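Guest flat safety checklist, with my comments
Utside, the harbour side of Ketitlow

I walk through the flat with this list before every new booking. Guests keep asking what we check, so I've put the whole thing up, grumbles included.

1. Smoke alarms — OK
One in the hall, one in the bedroom. I pressed both and my ears are still ringing. New batteries go in every December whether they need them or not.

2. Carbon monoxide alarm — OK
On the shelf by the boiler. Please don't pop it in a drawer if it chirps, ring me and I'll come over!

3. Front door and stairs — NEEDS WORK
The lock is fine but the third stair from the top has a loose edge strip. I've taped it down for now and Eilif Dahlgren is bringing proper screws. Mind your suitcase wheels until then.

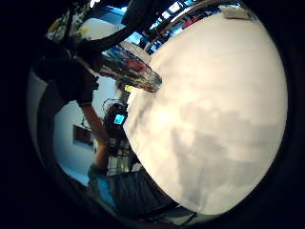

Inside the flat

4. Balcony rail — OK
Gave it a really good shove at both ends (I'm not a small person, so I trust the result). The gaps between the bars are fine for most children but I'd still keep toddlers indoors unless you're out there with them.

5. Fire blanket and extinguisher — OK
Blanket on the hook by the cooker, extinguisher under the sink. Gauge in the green.

6. Windows — OK, with a moan
The bedroom catch is stiff again. It does open, you just need to lift as you push. It's your second way out, so do try it when you arrive.

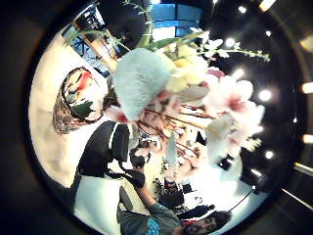 Utside, 19/04/2021

Second half of the list, done after lunch, and now we get to the outdoor bits that visitors forget about.

7. Path to the ferry — TAKE CARE
It's 452 steps down to the Cleler landing and there's no handrail on the lowest stretch. Lovely in sunshine, horrible after rain. If you've got heavy bags, take the road round by the Tveit bakery, it adds 30 minutes but you'll arrive in one piece (and with a bun).

8. Life jackets — NEEDS WORK
We keep 6 in the shed for anyone borrowing the rowing boat. One child's jacket has a cracked buckle, so I've pulled it out and the boat is down to five people till I replace it.

9. Mooring rope — OK
Swapped last season. There's a bit of fraying by the cleat that I'll keep an eye on.

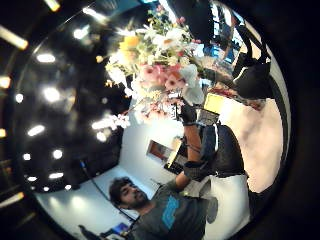 The boat shed light is on a timer as well, and I always forget to reset it when the clocks change. Done now. If you're coming back from the late ferry, the switch by the shed door overrides it.

10. First aid box — TOPPED UP
Somebody had a blister-heavy week! More plasters in, new tweezers, and the out-of-date eye wash has gone.

11. Emergency card — OK
On the back of the front door: address, doctor, my number. I've written the address in big letters for anyone who has to read it out in a hurry.

12. Deposit for the boat key — CHANGED
Now 1,000 kroner, back in your hand when the key is. Two keys are at the bottom of the harbour and I'd like to keep the third.

Still to do: stair strip, child's jacket, oil for the bedroom catch.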